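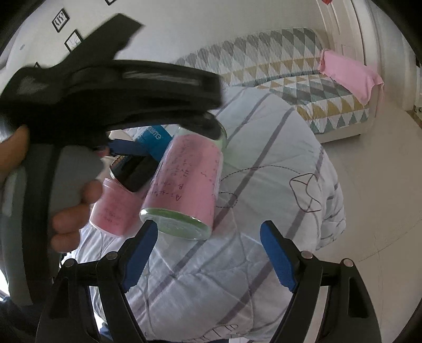
Small containers set out on a striped duvet for sorting, with a patterned quilt on the sofa bed behind.

Sorting Small Containers in a Guest Room or Studio

Residents of the Condberg apartments are asked to review the contents of nightstands, shelves and bathroom cabinets before each change of season. The guidance on this page applies to jars, tubs, small boxes and packaged personal goods. Furniture and kitchen equipment are covered separately in the Emska household booklet, which is available at the front office.

Preparing the surface

A made bed is a suitable sorting surface in rooms without a large table. The duvet should be pulled flat and the pillows removed. Residents who expect to handle creams, gels or oils should first lay down an old sheet or a clean towel. Light bedding shows small items clearly, but it also shows stains, and grease from an open jar is difficult to remove once it has been pressed into the filling.

Quilts and other pieces that cannot be machine washed should be kept on a separate piece of furniture until the work is finished. Towels that are in use may be hung over the end of a sofa bed, provided they are dry.

Handling jars

Glass jars should be stood upright as soon as they are taken from the shelf. A jar lying on its side on soft bedding will roll toward the nearest weight, and a lid that seems closed may be only partly threaded. Check each lid by hand before moving on to the next container.

Jars may be opened one at a time to confirm the contents. Note the color and the surface, and close the jar again before opening another. Lids from different makers are often close in size, and a mismatched lid will not seal. 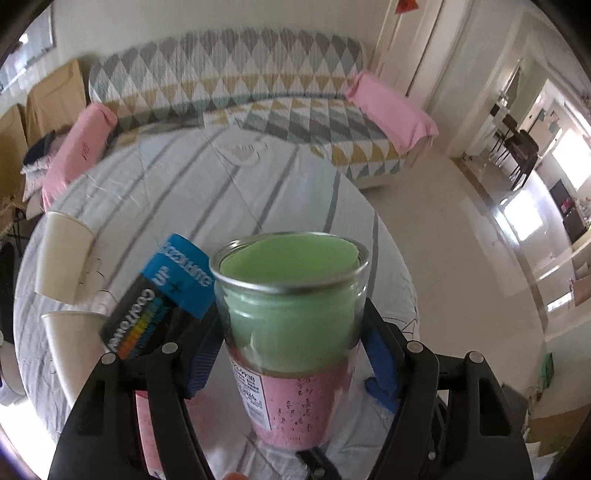 Labels should be read before anything is discarded. Where a label carries a product code, copy the code in full along with the name of the contents. Handwritten labels are acceptable for home use if they give the contents and the month of filling, such as "March." Writing should be done in permanent marker on paper that goes all the way around the jar, so that it can be read from any side. Do not write on the lid alone.

Boxed and packaged items

Small retail packages should be kept with their contents until the instructions have been read. Cooling towels and similar warm-weather goods may be stored together in one drawer through the winter – the original box is useful here, as it stacks well and identifies the item at a glance. Paper cups can hold loose pieces such as clips, caps and cotton swabs during sorting. They are not suitable for liquids left overnight.

Storage and disposal

Each Condberg unit is supplied with one Pestonell shelf insert, 54 centimeters wide. Heavier glass belongs on the lower level. Containers that are empty and clean may be taken to the Amato collection point beside the laundry room, with lids removed and placed in the smaller bin. The collection point received 1,392 jars last year, compared with 1,095 the year before.

Containers with unknown contents should not be rinsed into the sink. Close them, mark them "unknown," and leave them on the tray provided at the front office before 4 p.m.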